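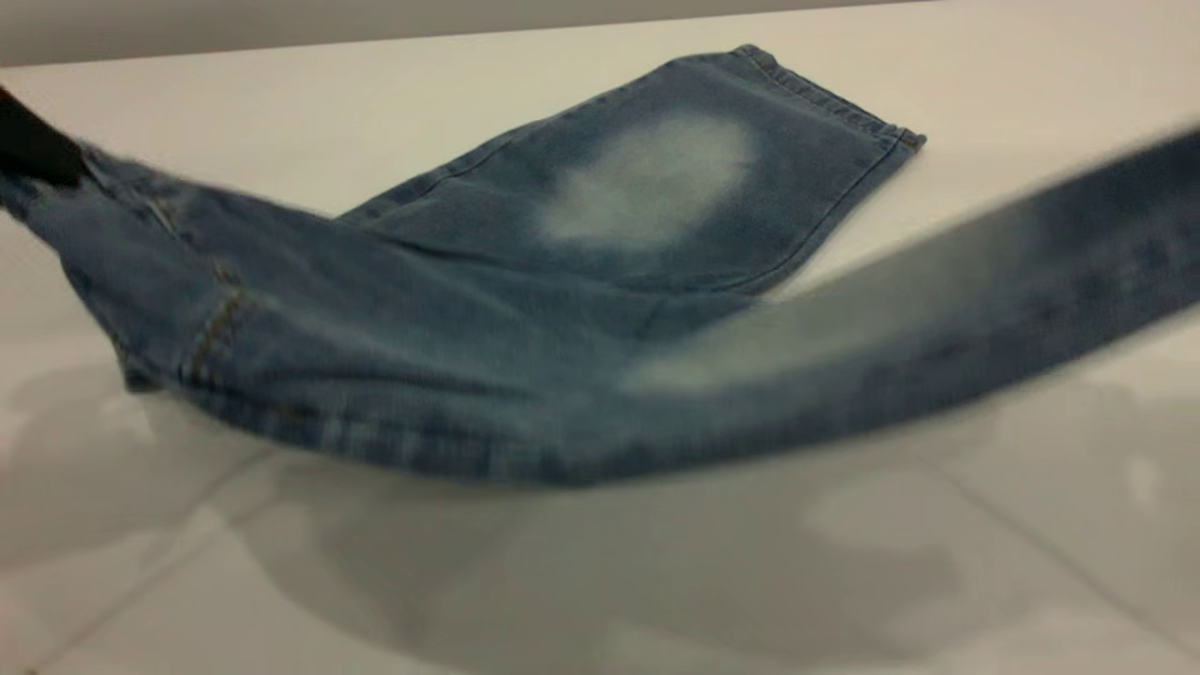 Le pliage de textiles reste un problème ouvert en robotique de manipulation. Un objet rigide se décrit par six paramètres de pose; un vêtement change de forme à chaque contact. Lors de la démonstration chez Viltasach, le cas traité était celui du pantalon. La pince noire tient le jean à la taille, et les deux jambes ne se comportent pas de la même façon : l'une repose à plat, l'autre est en l'air, en plein mouvement. Un modèle qui supposerait les deux jambes solidaires se tromperait dès cette étape.

## Visite du 13 mai 2025 -- notes de séance

Accueil par Sabina Sikder (intégration) et Karthik Wanigasekara (commande). Le groupe est passé par deux postes, le second étant réservé aux serviettes.

### Choix du point de prise

Trois critères ont été donnés :

- proximité d'une zone épaisse (ceinture, ourlet, couture);
- accessibilité pour la pince sans collision avec la table;
- distance au centre de masse estimé.

Sur un jean, la surpiqûre jaune de la hanche sert de repère visuel, à condition que le tissu ne soit pas trop froissé autour. Les zones délavées aux genoux posent plus de difficultés : sur un fond blanc, la segmentation par couleur les confond parfois avec la table. M. Wanigasekara recommande de combiner couleur et profondeur.

### Mouvement dynamique ou quasi statique

En quasi statique, on néglige l'inertie du tissu. C'est lent mais prévisible. En dynamique, on s'en sert pour déployer une partie du vêtement -- il faut alors accepter une image floue pendant le geste et ne replanifier qu'une fois le tissu posé.

Données annoncées pour le modèle de prise : 4000 essais, dont 700 sur des pantalons. Durée maximale autorisée par cycle : 64 secondes.

### À faire

1. Relire le chapitre sur les objets déformables.
2. Proposer un critère d'arrêt pour l'étape d'étalement (15 lignes maximum).
3. Exercice facultatif : reprendre le choix du point de prise pour une chemise.

Les comptes rendus sont à remettre à Rizwan Dissanayake. La seconde visite, chez Domthorpe, est prévue en septembre.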